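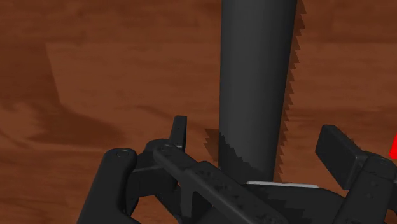

Figure 4.1. Simulated view from above a gripper, with a dark cylinder standing between its two sides.

Chapter 4
Gathering Examples

In Chapter 3 we treated the training set as given. A file arrived, it held pairs of observations and actions, and the learner was fitted to them. This chapter is about where that file comes from.

An example, in the sense used here, is one complete attempt at a task. It holds the camera images, the joint positions, and the commands sent at each time step, along with a label that says whether the attempt met its goal. Figure 4.1 is a single image of the kind that fills such a record. The arm's own parts take up much of the view, and the learner has to work with that.

The running case for the chapter is the Horkelach set, put together by Marta Didenko and Nabil Chamoun. They recorded 2610 attempts in simulation and kept 2196 of them. Section 4.3 goes through the attempts they dropped and the rules they used to decide.

Simulated examples are cheap to reset and easy to label. They also carry the habits of the renderer. Look at the shadow to the right of the cylinder in the figure: its outer edge is a row of small steps. A learner trained only on images like this one may come to depend on edges that a real lamp would never cast. Section 4.4 covers ways to vary lighting and surfaces during collection.

You will need the following terms before going on.

Episode: one attempt, from reset to stop.
Operator: the person or program that issues the commands.
Coverage: how much of the range of starting positions the episodes include.

4.1 Choosing what to record

Start with the decision the learner will have to make, and list what it must sense to make it. For a grasp, the list includes the position of the object relative to the fingers and how far the fingers are open.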